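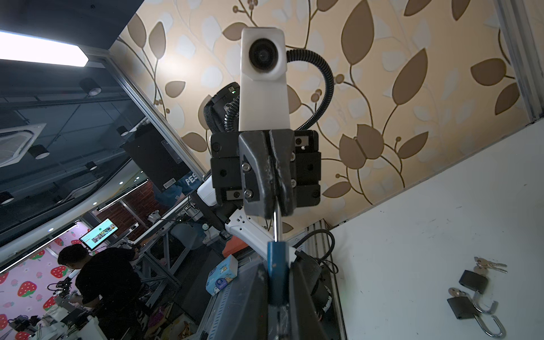

**Ticket 625 – padlocks and keys mixed up**
Opened June 18, 2021
Status: solved, one item left

**Problem:** After the move to Rerthorpe, all our storage padlocks landed in one box with a pile of loose keys. Locker 61 had been waiting on its lock ever since!

**Tried first:** Matching by the number stamped on the key. Dead end. Half the stamps are worn smooth, and the Warkora list only covers locks bought after September.

**What worked:** Sorting by size! Lay the locks out small to large, put the key bunches in a second row, and start with the smallest lock. Keys that won't slide in get passed up to the next size – no forcing. The whole box took 25 minutes and I loved every click.

**Also fixed:** One stiff lock. A puff of dry graphite in the keyway, key in and out a few times, and it turns like new.
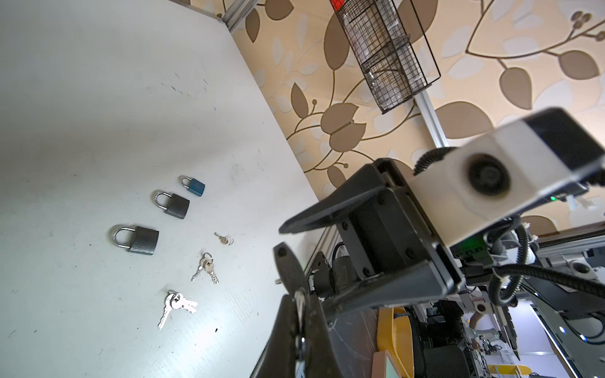 **Should each key go back on its own ring once it's matched?**
Keep spares for the same lock together on one ring, and tag the ring with the locker number.

**Still open:** The lock for cabinet 600 has no key that fits. Replacement asked for from Femance. Please don't snap it shut until the new one is here – it's sitting open on the shelf.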